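Kollstead is changing how its backup program works, and your old backups need a look

If you've been reading me for any length of time, you know I nag about backups. So when an email from Kollstead landed in my inbox this morning I read the whole thing, right down to the small print, and then I made more coffee and read it again.

The short version: Kamby, the little backup program a lot of you use on your home PCs, is getting a new version in November. It's a free update for anybody who already has it. The catch is that the new version saves its backups in a different format, and the old format stops being supported a while after that. Your old backups won't vanish. But if you wait too long, you could end up with a drive full of files the current program doesn't know how to open, and that's a lousy thing to find out on the day your computer quits.

There's a converter built in. You open the new Kamby, go to the Tools menu, pick Convert Older Backups, and point it at the drive where you keep them. I've been running the test version on my own desktop for a couple of weeks (they let newsletter people have it early, and no, they don't pay me), and I tried it on my real backup drive after making a copy of the whole drive first. I had 2,470 files in that set, mostly family photos and a frankly embarrassing number of recipe printouts. All but 2 came through fine. The 2 that didn't were listed at the end in a plain text report, with the folder names and everything, so I could go find the originals and save them again. They turned out to be scanned receipts with very long file names. I shortened the names, ran a fresh backup and that was that.

It's slow, though! My set took most of an evening. You can keep using the computer while it works, but mine got pretty sluggish, and I ended up giving up and going off to make dinner. Kollstead's notes say the converter handles files in batches of 2,000, and you can stop it between batches and pick up again later. If you stop it in the middle of a batch, that batch starts over. So watch the counter at the bottom of the window before you click Pause. 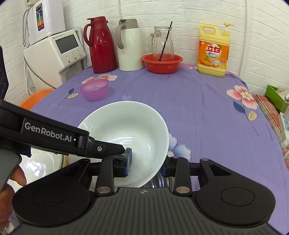
Ebuka Lawal wrote to me after I mentioned the test version last time, and he isn't thrilled. He says he has years of backups spread over several old external drives, some of them nearly full, and the converter refuses to start unless there's enough free space for a second copy of everything. He had to go buy a bigger drive just to hold the converted files. In his view Kollstead should have let people convert one folder at a time, and he'd like to know why an update that's supposed to be free ended up costing him money.

I think he's got a fair point. I asked Kollstead about it and got a friendly reply saying that folder-by-folder converting is on their list, with no promise that it'll be ready for November. If your drives are packed like Ebuka's, I'd hold off on converting until we hear more. Keep the old version installed in the meantime, and write down your license key somewhere that isn't on the computer.

A few other things from the email that I thought were worth passing along. The big green Back Up Now button is moving from the main screen to the toolbar, which is going to confuse my sister no end. Scheduled backups will carry over as they are, but check the time on yours, since mine got switched from 9 in the evening to 9 in the morning and I only noticed when the drive started humming over breakfast. And password-protected backups will ask for the old password once during the conversion. If you've forgotten it, the converter skips that set — it doesn't erase it — and moves on to the next.

Some of you use Girnance instead, from Oddsson, and I've already had a couple of notes asking if it's affected. It isn't. Different company, different format, and I haven't heard about any changes coming there. Please don't try opening Kamby backups in Girnance or the other way around, it won't work and you'll just get an error box.

One more thing while I'm at it. Any time a company announces an update by email, the fakes follow. Kollstead says the real update will come through the program itself, under Help and then Check for Updates, and that they won't be sending anybody a download link. So if you get an email with a big Install Kamby button in it, delete it. I don't care how good the logo looks.

I'll write again once the finished version is out and I've put it on my laptop, which is older and crankier than the desktop. If you're in on the test version too, send me a note and tell me how long your conversion took and how many files it skipped. Same address as always.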